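작업 노트, 7월
공용 작업실 팔 제작 / 파지부 조정
작성: Lauri Honkanen
공유: Anneli Niskanen, Kerttu Tikkanen

1. 현재 상태
손목 아래 하우징 재조립 완료. 나사는 모두 같은 토크로 다시 조였음. 전원 투입 후 원점 복귀 정상. 제어 보드는 Plirkus 그대로 사용하고 펌웨어도 변경 없음. 손가락 간격 영점은 닫힘 위치 기준으로 다시 잡음. 이전 값은 설정 파일에 주석으로 남겨 둠.

작업대에는 진녹색 천을 깔고 플라스틱 그릇과 컵을 올림. 대기 자세는 손가락을 벌린 채 아래로 향하게 함. 보라색 접시 바로 위 높이를 접근 시작점으로 쓸 생각인데, 옆으로 누운 연두색 컵과의 간격이 좁음. 접근 경로를 오른쪽으로 돌릴지 검토 필요.

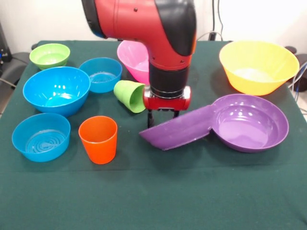
2. 테두리 파지
그릇은 바깥지름이 제각각이라 몸통을 감싸는 방식은 포기. 테두리 한쪽만 평행 손가락으로 집는 방식으로 통일함. 닫힘 전류 제한은 600 mA. 상승 속도는 30 mm/s로 고정. 집은 점이 중심에서 벗어나 있으므로 그릇이 기우는 것은 허용하고, 기울기 보정은 넣지 않음. Kerttu는 손목 각도로 보정하자는 의견. 축 여유를 먼저 계산해 보고 결정. 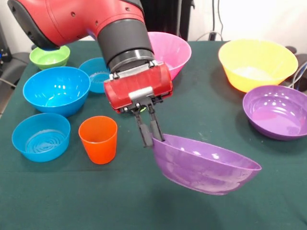
테두리를 집어 든 보라색 그릇. 주황빛 컵은 세워 둔 상태.

하강 시 목표 높이는 천 표면 기준으로 입력할 것. 상판 기준으로 넣으면 천 두께와 접힌 자국만큼 어긋남. 지난번 기록에는 두 기준이 섞여 있어 비교에 쓸 수 없음. Anneli가 표를 정리 중.

3. 간섭 확인
안쪽 분홍 그릇이 문제. 보라색 그릇을 든 자세에서 손목이 그 위로 지나가고, 위에서 보는 각도로는 여유 높이를 읽기 어려움. 수치는 관절각에서 역산하기로 함. 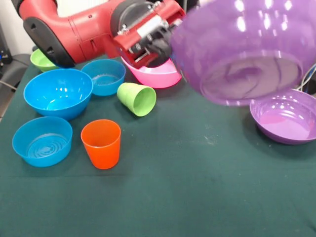 역산 스크립트는 Koditz 저장소에 올려 둠. 입력 단위가 도인지 라디안인지 파일 첫 줄에 표기할 것. 손가락 끝 길이는 32 mm로 넣었는데 패드 두께가 빠진 값이라 다시 재야 함. 캘리퍼스는 Oda가 가져감.

4. 남은 일
- 패드 포함 손가락 길이 재측정
- 접근점 오른쪽 우회 경로 시험
- 3번 축 케이블 여유 확인, 필요하면 고정 위치 변경
- Pelkonen에 예비 패드 재고 문의

16:30 전원 차단. 팔은 대기 자세로 둠.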